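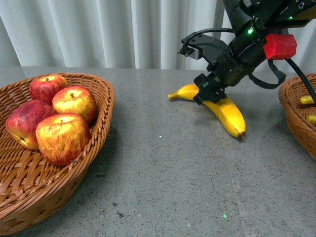

Bilal Masri replied that he does not agree with a fixed age limit for the letters column, because many readers who wrote to us about their first love were very young when it happened.

Minutes, Friday, 18:30, Nasrallah reading room

1. Letters on relationships and family
The group discussed the letter of 700 words from a woman who left her fiancé after he read her messages. It was agreed to print it without the name of her town. Her mother's part will be shortened, if the writer accepts.

2. Replies to writers
26 letters are still without an answer. Bilal will take the ones about divorce. Letters which mention violence at home must be answered the same day, with the phone number of the Mamgate help line at the top.

3. Age of writers
There was no decision. The present rule remains until the March meeting.

4. Money
The printer Sturari asks 3000 for the next booklet. The offer was accepted with one vote against.

5. Other matters
The comments under the last letter were unkind to the writer, and 77 of them were removed. Comments will stay closed on that page.

The meeting was closed at 20:10.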